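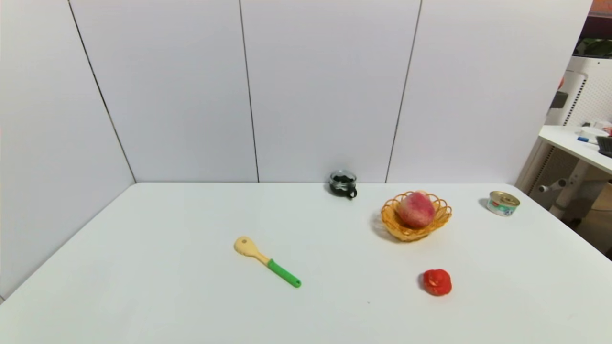

Larinitz tabletop grasp set, data card

Short version: a set of 4000 recorded grasp attempts, made to find out whether the Madigan two-finger gripper deserves the claims made for it when compared with the older Cluvis suction head. We are less sure of the answer than we were before we began.

What is in it

Each attempt has a view from the head camera, joint positions, gripper state and a result label. 3000 attempts use Madigan and the rest use Cluvis. The split was not planned. The suction head spent most of September waiting for a hose fitting, and it shows in the numbers.

Objects are ordinary table things: a mug with a handle, fruit, a woven basket, a tin can, a toy utensil and so on. Layouts are sparse, with wide gaps between objects, on a white table with white panels at the left and back. If your method needs clutter, this set will tell you very little about it.

About the 88 per cent

Madigan's overall success rate is 88 per cent, and we would ask people not to quote it on its own. Success means the object left the table and stayed up for two seconds. It does not mean the grasp was sensible. Plenty of good labels are attached to a mug hanging by its handle at an angle no one would want in a kitchen.

The Cluvis rate is lower, but suction was never going to like a basket with an open lattice rim. Comparing the two heads over the full object list flatters the fingers. We suggest comparing them on the can alone, then deciding how much you still care.

Known problems

- White table, white walls. Depth is poor along the back edge, and a policy trained here may fall apart on a brown desk. Ours did, at the Wosville site.
- The right side of the view takes in part of the room, including a desk. We did not mask it. Models can and do learn from it.
- Result labels were set by hand, by one person. A second pass over about 60 attempts changed four of them.
- Controller gains were altered partway through the Madigan runs. The change is logged in notes.txt — read it before plotting anything against time.

Not suitable for

Claims about grip force (none was recorded), soft fruit damage, or anything with "general purpose" in the title.

Files

attempts/ one folder per attempt
labels.csv results, gripper name, object name
calib/ camera and arm calibration, both heads
notes.txt changes and faults, in order

Please report wrong labels through the issue tracker, with the attempt number.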